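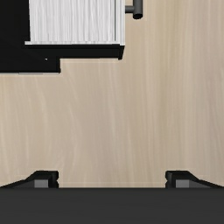 Friday, stringing bench, 8 in the morning

Back on the string tension question. I left the eight rackets hanging overnight so they'd all start from the same place, and the room stayed nice and even for once (January, so the heater usually has its own ideas). First thing I did was run every one of them through the stringbed meter before touching my coffee.

Quick recap for anyone picking this notebook up cold: four rackets have the Tilance polyester, four have the Vuorinen multifilament, all pulled on the same machine by me, all the same pattern. We want to know how much they lose just sitting around, and then how much more goes once somebody hits with them. The club players keep asking how often they should restring and I'm tired of shrugging at them.

Sitting around first. The polys dropped more than the multis, every one of the four, which I expected. What I didn't expect was racket 5. It's a poly and it read well under its brothers. I measured it again, same thing. Then I went and looked at my clamp notes from the stringing day and, yep, I'd written "slipped on last cross?" with a question mark and then cheerfully carried on. So 5 is out until I restring it. Annoying, but I'd rather lose a racket than average in a bad one.

Hitting next. We set the Tratora ball machine to a medium feed and did 30 minutes per racket, flat forehands, same hitter, new balls every two rackets. My arm was not the arm involved, thank goodness! The multis felt softer at the end, and the meter agreed with the hitter on all of them, which hasn't always been the case. The polys are harder to call. Two of them barely moved after the hit, so most of their loss may come in that first night on the rack. If so, measuring right off the machine is giving us a silly starting number, and I should go back and say so on the old Fleltatov sheets.

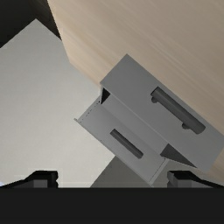

Fleltatov replied by lunch that the old sheets were all taken an hour after stringing, never straight off the machine, and that the note saying so is on the back of each one. Fine – I never turned them over. That makes them more useful than I thought, and I'll copy the times into the new table.

To do: restring 5 and let it hang, check the clamp for wear, clean the meter contacts. Also order more of the Vuorinen, we're down to the end of the reel.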